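Does the Trotley Winter Cup Have a Cheating Problem or a Math Problem?

The esports world loves a number, and the Trotley Winter Cup has handed it a good one: 1,421 laps flagged as suspicious during December qualifying. Fans of the sim racing series have treated the figure as proof of mass cheating. I'm not convinced it proves much of anything.

Start with how a lap gets flagged. The detection software, built by Hekness, compares steering and brake inputs against what it calls a human baseline. Hekness won't say how the baseline was set or who drove the laps behind it. It says only that the system is "highly reliable," a phrase I've heard from every vendor that ever wanted a contract renewed.

Then look at what came of all those flags. Of around 2,000 entrants, 36 were called in for review, and 2 were banned. Either the stewards let a lot of people off, or the software cries wolf. 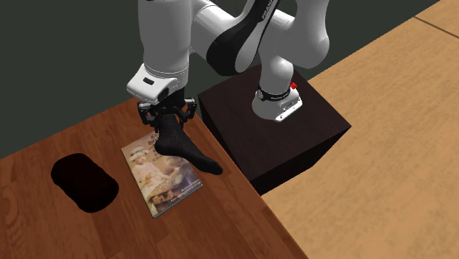
Who Gets the Benefit of the Doubt

Team Milow had a driver under review for less than a day. A privateer from the Chraibi squad waited until 22nd January to be cleared, by which time the final grid was locked and the seat had gone to someone else. The league calls that a scheduling matter. Chraibi calls it something I can't print.

Trotley promises a clearer appeals process next season. It made the same promise last season, in nearly the same words. Until it publishes the false positive rate, I'd treat the next big number with the same suspicion the league reserves for a quick lap.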